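Patholm Room – frequently asked questions for people booking a table

These are the things we get asked most by clubs, schools and small groups using the Patholm Room at Zeltetti. If your question isn't covered, email the bookings desk and you will normally get a reply the same afternoon.

How many tables are there and what size are they?
There are 13 tables in the store, a mix of round and rectangular. Please say on the booking form how many you want put out. If you leave the box blank we put out three.

Can we bring drinks to the table?
Water, yes. Tea and coffee are also fine at the tables on the window side. We don't allow fizzy drinks, juice or squash, which leave a sticky ring on pale wood that takes a long time to get off. Alcohol needs a separate form.

Bottles can stay on the table while you work. Keep the caps on when you aren't drinking, and don't leave them next to anything that plugs in. A bottle that has been opened and is only part full is the one that tends to get knocked over, so finish it or move it to the side shelf. 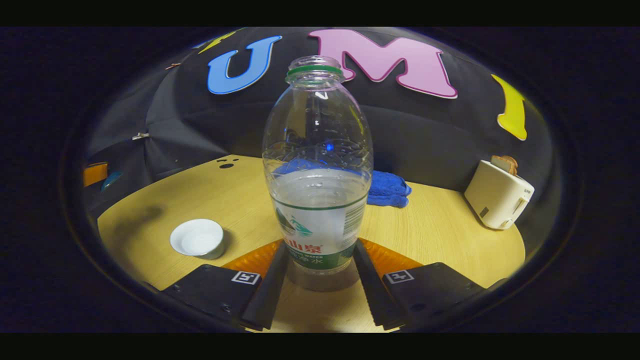
What do we do with empties?
Clear plastic bottles go in the green-lidded bin by the door. Squash them first and put the cap back on. Labels can be left on. Anything with water still in it should be emptied at the sink, not into the bin.

Are cups provided?
There are small cups in the cupboard under the sink, enough for most groups. Wash them and leave them upside down on the rack. If you break one, tell us – there is no charge, but we need to know there may be bits on the floor.

Can we put up a backdrop?
Yes. Plenty of groups do this for displays, demonstrations and filming. We have black fabric in two lengths, and a rail that fits behind the tables. The fabric is clipped on, never pinned or stapled. Clips are in the tin marked Bravo on the second shelf. They are all different sizes and colours and you are welcome to use whichever ones hold.

The fabric will hang in folds. If you want it flatter, add more clips along the top and pull the panels sideways before you fix them. Ironing it is not worth the trouble.

How do we fix letters or signs to the fabric?
Light foam letters work best. Hook-and-loop dots will hold them well enough for a day, and they come off without leaving a mark. Card letters curl after an hour or two under the lights. Please don't use glue or parcel tape.

Put the large letters up first, in the middle, then fit the smaller ones round them. Stand back to check the line before you press everything down. Letters near the edge of a panel are the most likely to tip over to one side, and a second dot usually cures it. 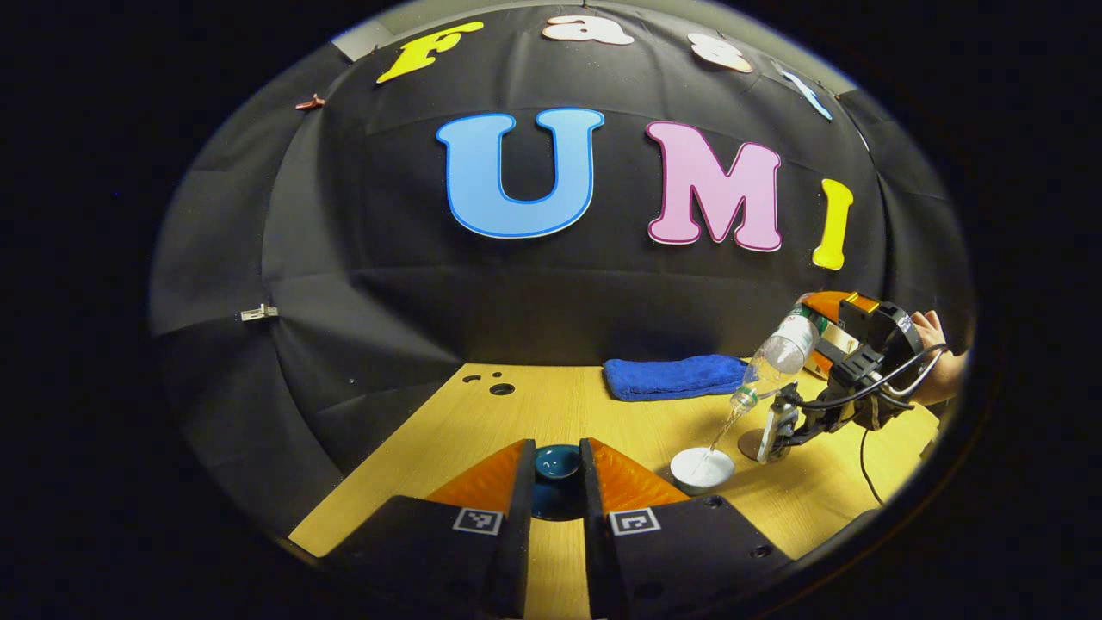 Foam letters should be taken down before the fabric is folded. Put them flat in the box, large ones at the bottom. Loose letters left in the fabric get creased and we can't flatten them again.

Why do some of the tables have holes in the top?
The holes are for cables. Don't push rubbish through them. If you are using small parts such as beads or screws, sit away from the holes or cover them with a mat.

Where are the cleaning cloths?
Towels are kept on the open shelf. Use them dry for dust and slightly damp for anything else. The fluffy ones are good for mopping up water but they leave lint on black fabric, so keep the two apart when you pack up. Used towels go in the laundry bag.

What should we use on the wood?
A damp cloth and then a dry one. No spray polish and no scouring pads. Our usual soap is from Gornska and there is a bottle by the sink. A few drops in a bowl of warm water will do a whole table.

What time can we get in?
The room opens at 9. You can set up from then, whatever time your booking starts, as long as the group before you has gone. The key safe code is sent out with your confirmation.

Who do we ring if something goes wrong?
Dial extension 1753 from the phone by the door. Out of hours this goes through to the building desk.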